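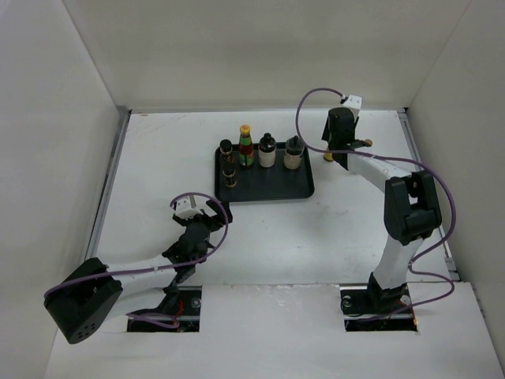 Setberg Portable Film Projector

Product code: Setberg 102
Supplied by Kakenow Home Cinema
Availability: in stock

If you have ever tried to watch a family cartoon with three generations squashed on to one settee, you will know that even a decent television starts to feel rather small once everyone has found a cushion. The Setberg is the projector we recommend most often to people who simply want a proper film night at home, with a big picture and no drilling, and who don't want to spend a whole weekend reading a manual first (we have read it for you, and it really isn't bad!).

It sits happily on a shelf, a coffee table or a pile of sturdy books, and throws a picture up to 102 inches across on a plain pale wall. A screen will give you deeper blacks, of course, and if you like your thrillers dark and gloomy you may well want one in the end, but for animation, musicals and comedies a painted wall does very nicely. Focus is by a small ring on the lens. Turn it slowly while the opening titles are up and stop when the lettering looks crisp.

The built-in speaker is fine for a bedroom or a small sitting room. For anything larger, or for anyone who likes to feel the car chases, we would pair it with the Fomeo soundbar, which plugs straight in with the lead supplied. Rukhsana Talpur on our orders desk has had this pairing at home since March and tells us that her children now refuse to watch anything without the curtains drawn and the big sound on.

What you get
Setberg projector
Remote control with batteries
Mains lead
HDMI lead, 2 metres
Lens cap and soft carry bag

Details
Picture size: up to 102 inches
Inputs: 2 HDMI, 1 USB
Sound: built-in speaker, headphone socket
Guarantee: 5 years, parts and labour

Please note that the projector does not come with any films or streaming subscriptions. You will need a disc player, a laptop or a streaming stick, and most people already have one of these tucked behind the television. Films in 4K will play, but they are shown at the projector's own resolution of 1080p. If full 4K matters to you, have a look at the Zhuravel, which is dearer and a good deal heavier but gives a lovely fine picture.

Customer review, 13 May 2021
"Bought for my father's birthday and we put on an old swashbuckler he first saw as a boy. He talked all the way through it, which he never lets us do. The fan is a little noisy in the quiet bits but you forget it once the sword fights start. Very pleased." Omprakash Grewal

Delivery
Free on orders over £300, and this one qualifies. We pack everything ourselves and send it by tracked courier. If you change your mind, send it back within 30 days in its original box and we will refund you in full.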